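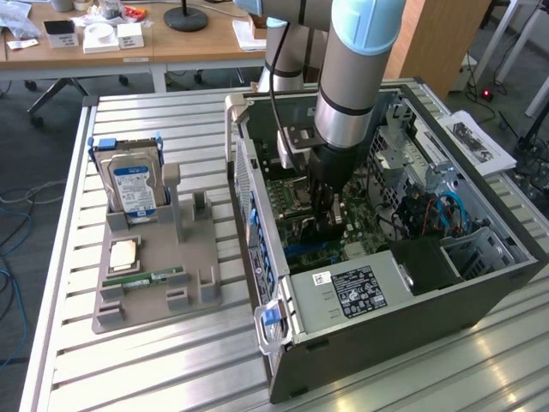 Teaching an arm to build a PC, one try at a time

Waklow is a small outfit that collects practice runs for robots. Not code, not maps of the parts - runs. A person drives the arm, the arm does a job, the whole thing gets saved, and a model somewhere down the line learns from it. The current job is putting parts into a desktop computer. Processor, memory, hard drive. I got the lead operator for most of a lunch break in July, and she asked to go without a name. Fine by me.

First question, the obvious one. Why computers?

"Because they're fussy," she said. "You can throw a sock in a bin a hundred ways. Memory goes in one way. The slot has a notch, the stick has a notch, and if you're off by a hair you're pushing on a board that doesn't want to be pushed."

The project goes by Sistum in house. So far it has 467 runs saved, of which 388 were kept. I asked what happened to the others. Some were bad starts, she said, the part gone before it left the holder. Some were fine to look at but the timing between the cameras and the arm had slipped, so out they went. A few she tossed becuase she was tired and could see it in her own driving.

"You get jerky after lunch. I watch it back and I can tell what time it was."

So failed tries are useless? No. She got quite sharp about this one. A try that goes wrong and gets fixed is worth more to her than a clean one. The arm comes in crooked, backs off, comes in again. That stays.

"If all you ever show it is perfect, then the first time it's a bit off it has no idea what to do. It's never seen off."

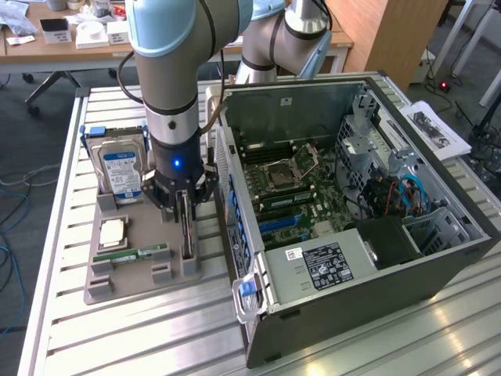
The pickup is the part she talks about most. Everybody wants to hear about the last step, the click, she said, and most of the trouble is at the holder. Grab a thin part too low and there's no room to seat it. Too high and it swings. The holders are printed in the shop and they're on version 14 now. Earlier ones gripped too hard, or let the part lean. Vermeulen, the company that orders the data, wanted the parts laid flat on the bench at first. That lasted a morning.

How long for one run? Depends. The drive is quick, it has a caddy and something to hold on to. The processor is slow and she won't be hurried on it. "Flat, square, no edges to speak of. And the socket is the one place you really can't be rough."

She learned on a different rig at Drodley, packing boxes, and says it took a while to lose the habits. Packing is all big swings. In here you move a little, stop, look, move a little. She drives mostly from the wrist view and checks the wide one when the arm is traveling. New operators do it the other way round and bump the case.
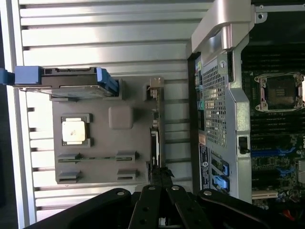

I asked if the model is any good yet. Long pause, sandwich.

"It's good at the start. It goes to the right part, it lines up. Then it gets down to the last bit and sort of hovers." They tried it after the first 109 runs and it hovered a lot. It hovers less now. She wouldn't give me a percentage and I did try.

Does she change things around between runs? Yes, small stuff. The case gets nudged, the tray gets turned a touch, the blinds go up or down. Not too much at once, or there's no telling which change threw it off. Each one goes in the notes for that run. She writes the notes by hand and types them up at the end of the day, which the rest of the team thinks is slow. It is slow.

Next up is cables, and she's not looking foward to it. A cable doesn't stay where you put it, and two runs that start the same don't end the same. They'll begin with the short drive cables and see. Vermeulen would like those by fall.

Then her break was over and she had a processor to place.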